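2019년 11월 22일 작업 노트, 데모 수집 / 탁상 물체 세트

어제 밤에 정리한 숫자부터. 누적 에피소드 3362개! 8월에 프로젝트 시작할 때는 연말까지 이만큼 모으는 게 가능할까 싶었는데 벌써 넘겼다. 이 중에서 학습에 넣을 수 있는 것만 추리면 줄겠지만 그래도 기분이 좋다.

오늘 목표는 "묶음 배치" 에피소드 24개. 지금까지는 물체를 넓게 흩어 놓고 하나씩 집는 데이터가 대부분이었고, 그래서인지 Unano 정책이 물체끼리 붙어 있으면 손가락을 어디에 넣을지 몰라서 한참 떠 있다가 엉뚱한 데로 내려간다. 붙어 있는 물체를 사람이 조종해서 떼어 내는 예시가 절대적으로 부족하다는 얘기다. 그래서 오늘은 일부러 두 무리로 모아 놓고 시작했다. 왼쪽은 포장된 작은 봉지와 하얀 알갱이가 든 유리병, 오른쪽은 가지, 검은 병, 라임. 크기도 표면도 제각각이라 한 배치에서 배울 게 정말 많다. 특히 투명 포장지는 빛을 받으면 윤곽이 깨져서 예전부터 꼭 넣고 싶었던 물체다.

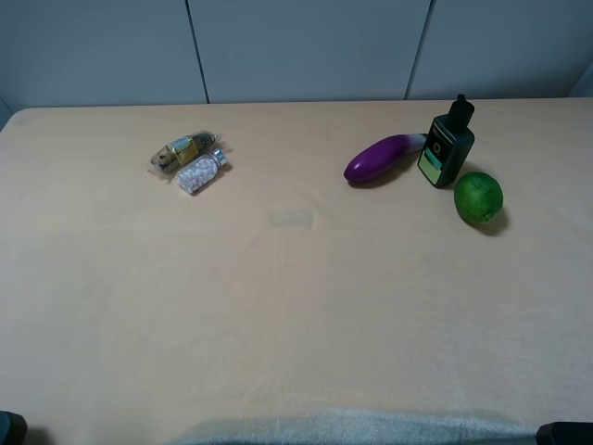 Nuanchan Kaewsai: 무리 간격을 매번 비슷하게 두면 정책이 "왼쪽 무리, 오른쪽 무리"를 위치로 외워 버릴 것 같아요. Kirui 세트 때 그랬잖아요. 에피소드 5개마다 무리를 통째로 옮기고, 가끔은 물체 하나를 반대쪽으로 넘겨 주세요. 그리고 지시문도 "오른쪽 거" 말고 물체 이름으로 써 주시면 좋겠어요.

맞는 말이라 바로 반영. 5개마다 섞기로 하고 수집 스크립트에 알림을 넣었다. 지시문도 전부 물체 이름으로 바꿨다. "가지를 병에서 떼어 놓기", "라임을 유리병 옆에 놓기" 같은 식. 한국어와 영어를 한 줄씩 같이 저장한다.

조종하면서 느낀 점. 서 있는 병 옆에 누운 물체를 집을 때는 위에서 곧장 내려가는 것보다 살짝 비스듬히 들어가는 쪽이 훨씬 편하다. 처음 몇 개는 병을 건드려서 넘어뜨렸는데, 지우지 않고 실패 태그를 달아 남겼다. Trillwood 쪽에서 복구 동작 데이터를 따로 모으고 있으니 거기서 쓸 수 있을 듯. 넘어진 병을 다시 세우는 것까지 한 에피소드로 찍은 게 하나 있는데 이게 오늘 제일 마음에 든다. 재생을 세 번이나 돌려 봤다!

손목 카메라 쪽도 생각보다 훨씬 쓸 만하다. 고정 카메라에서는 가지 끝과 병 사이에 틈이 있는지 없는지 판단이 잘 안 되는데, 손목 시점을 같이 놓고 보면 접근 방향을 고를 근거가 생긴다. 다만 가지가 화면 왼쪽으로 빠져나가는 순간이 있어서, 시작 자세를 조금 더 왼쪽으로 돌린 버전도 섞어 보려고 한다.

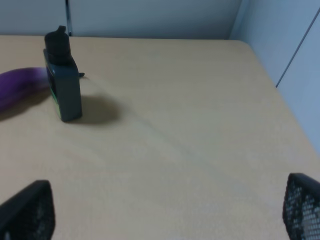 손목 카메라, 검은 병과 가지. 손가락 벌린 상태, 접촉 없음.

남은 일
- 에피소드당 스텝 상한 900으로 올린 뒤 잘린 기록이 없는지 확인
- Stellard 저장소에 올리기 전에 두 카메라 시간 맞춤 다시 돌리기
- 실패 태그를 "넘어뜨림"과 "놓침"으로 나누기. 지금은 한데 섞여 있어서 나중에 찾기 힘들다
- 포장 봉지를 어디로 잡을지 정하기. 비틀린 끝을 잡는 예시와 몸통을 잡는 예시를 둘 다 모으고 싶은데 지시문을 구분해야 할지는 Nuanchan과 상의

24개 다 채웠다. 내일은 같은 물체로 라임을 가지 뒤에 숨긴 배치부터 시작.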